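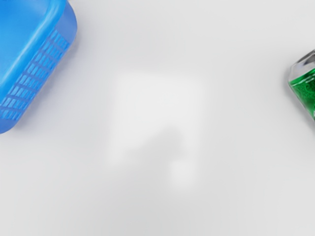

Ticket 822 – Label printer at packing bench drops jobs after lunch
Site: Kardale store, back room
Opened by: store desk
Priority: normal
Status: closed

Problem as reported
The label printer on the packing bench stops printing in the early afternoon. Jobs sent from the order screen show as "sent" but no label comes out. Turning the printer off and on clears it for a while, then it stops again. Morning orders print fine. Started in March, the week after the new router went in. Shelf labels and shipping labels are both affected. The receipt printer at the front counter is fine.

Setup
Thermal label printer, network cable to the wall, 4 x 6 inch roll. Order screen is the Hilosholm web app on the bench computer. Print jobs go through the Roltutness print helper, which runs in the background on the same computer. The bench computer is on a cable too. Tablets and the card reader are on wireless.

Entry 1, support
Asked the store to print a self-test page from the printer's own button next time it stops. If the self-test prints, the printer itself is working and we look at the network or the helper. Also asked for the network address shown on the self-test page, and whether the status light is green or orange when it fails.

Entry 2, store
Stopped at 1:40 p.m. Light was green. Self-test printed with no trouble. Address ends in 104. Sent one more order after that and got nothing. Did not restart it yet in case you want to look. We are writing the labels by hand for now.

Entry 3, support
Connected to the bench computer. The print queue had 7 jobs waiting, the oldest from 12:52. The helper log repeats the same line for each one:

connection accepted, no reply from device

So something at that address is answering, but it does not talk like a printer. Checked the helper settings. It is set to send to the address ending in 100. The self-test page says 104. Changed the helper to 104 and all of the waiting jobs printed within a few seconds. The store should throw out any labels it has already written by hand, so nothing ships twice.

Left the ticket open. An address that changed once can change again, and it does not explain why the mornings work.

Entry 4, store
Printed all afternoon and through closing. Thank you. We matched the stack against the order list and tossed the duplicates.

Entry 5, store
Opened up this morning and nothing prints at all. Did the self-test. It now says the address ends in 100. Light is green.

Entry 6, support
That fits. The printer is getting its address from the router every time it asks, and it is not always given the same one. First thing in the morning it gets 100. Later in the day it comes back with 104. Something else on the network must be taking 100 while the printer is off it.

Set the helper back to 100 for now so the store can work. Two questions:

1. Does anyone turn the printer off during the day?
2. What gets switched on around midday that is not on in the morning?

Entry 7, store
Yes, the power strip under the bench gets switched off at lunch. The heat sealer is on the same strip and we were told not to leave it on with no one in the room. The printer goes off with it. As for the other question, the second tablet comes out for the afternoon shift. It is off and in the drawer before that.

Entry 8, support
Checked the router's list of connected devices. The second tablet is holding 100 as of this afternoon. The printer has 104. The order of events looks like this:

Morning: printer is switched on, router gives it 100.
Lunch: strip is switched off, printer drops off the network.
After lunch: tablet is switched on first and is given 100. Printer comes back and gets 104.
Helper keeps sending to 100 and reaches the tablet.

The store's earlier note that a restart clears the fault does not match this completely. A restart would only help if the tablet happened to be asleep or off at that moment. I would not spend more time on it unless it comes back.

The router's lease time was set to 30 minutes, much shorter than on the old one. The old router likely had a reservation for the printer that was not copied over when it was replaced. We do not have a saved copy of the old settings to confirm it.

Entry 9, support
Changes made:

Reserved an address for the printer on the router, outside the range it hands out to other devices.
Raised the lease time to 24 hours.
Pointed the Roltutness helper at the reserved address.
Restarted the printer, the helper and the bench computer, in that order.

Printed three test labels from the order screen, all good. The self-test page shows the reserved address. Please tape that page inside the cabinet door.

Please also move the printer's plug to the wall outlet to the left of the bench. The heat sealer can stay on the strip and be switched off at lunch as before. The fix does not depend on this, but cutting power in the middle of a label can leave the roll out of line.

Entry 10, store
Plug moved. Page is taped up. Switched the strip off at lunch, brought the tablet out first on purpose, then printed six orders. All came out. One label was printed too low and ran over the gap onto the next one. Is that related?

Entry 11, support
No, that is calibration. With the lid closed, hold the feed button until the light blinks twice, then let go. The printer will feed a few blank labels and stop at the gap. Do this after every roll change. If labels still print low, check that the two side guides are touching the roll and that the sensor under it is clean. A dry cotton swab is enough.

Entry 12, store
Calibrated, and the labels line up now. One guide was loose. Busy Saturday with no missed labels. OK to close.

Entry 13, support
Closing. Cause: printer address changed after the router was replaced, helper was still sending to the old one. Fix: reserved address. The Morrison store got the same router model in the same week – opened a separate ticket to check its reservations.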